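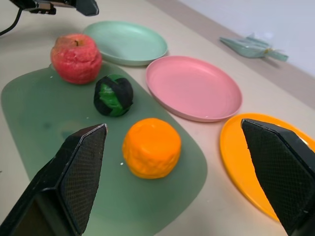

Tips for anyone keeping up a village website

Every few months somebody tells us the Mirkbridge site needs an app, a forum and a chat box. I doubt it. Fix the boring stuff first.

Write down the domain renewal date and tape it inside a kitchen cupboard. Reminder emails go to whoever set the thing up, and that person may have moved to Clasteveck.

Be wary of "free" hosting. Ours allowed 100 photos, then wanted 15 dollars a month. Yanti Oei shrank the pictures on her home computer and we stayed put.

Don't believe the visitor counter. It once claimed 477 visits in July, and I suspect a good many were me checking for typos.

Put the hall phone number at the top of the first page. Most people want that, or the bus times — very few want the history section, sorry Rhys.

Keep a copy of everything on a memory stick in a labeled jar. Open the files twice a year. A backup you've never opened is a guess.

Paid listings that promise "more traffic"? Save your money. Old guestbooks fill up with junk, so close them.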